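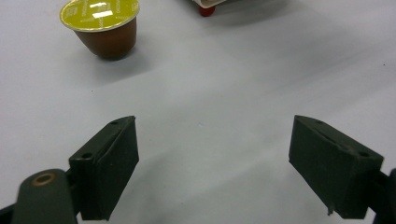 Home | Notebook | People | Supplies | Search
Print this page | E-mail this page

Workshop notebook, December, afternoon

Coffee capsules again, and I'm writing down more than I need to because Melquiades Tapia takes over the sorting bench while I'm away and he likes to know how a thing was done before he does it differently (fair enough, Mel, I'm the same).

Everything happens on the white table now. I held out for the old bench for ages, being fond of it, but a copper-brown cup throws such a nice clear shape against white that you can tell from a stool away whether it's standing properly or leaning. The foil helps too. The yellow-green lids are the easiest color we have to pick out, though under the overhead light they shine so hard in the middle that you have to tip your head to read anything printed around the rim, and even then I mostly give up and go by color.

Each capsule goes down lid up, by itself, well clear of its neighbors. I tried lid down for a morning. It's steadier, I'll grant, with the wide part on the table, but then you're looking at a brown cup and can't tell one blend from the next, and I had to turn the whole lot back over before lunch.

Peeling: I did 18 with the short blade and liked it very much. Start just under the rim and go around slowly. Two of them tore across the middle and left a ragged crescent behind, both when I was talking to Rhona MacKinnon, so I blame the conversation (a lovely one, about her sister's new kitchen). Grounds go in the lidded tub, foil in the shallow tray, cups upside down on the rack after a rinse. Please don't stack them wet! They grip each other like anything and you'll dent the sides getting them apart.

Rhona has been adding up the intake sheets and says we've passed 4,000 since we started with the Terkness drop-off, which made me want to sit down. The Mendis box is still under the sink waiting its turn. I'd leave it until the rack is clear.

Still to do:
- new blade for the short handle, 3 if the shop has them
- wipe the table with plain water only, the spray leaves streaks
- ask Sitompul whether they want the lids flat or balled up

Kettle's on, back after tea to finish the last tray.

Recent entries
Rinsing rack, second try
Trokura scale: drifting again
What to do with damp grounds
Labels for the foil trays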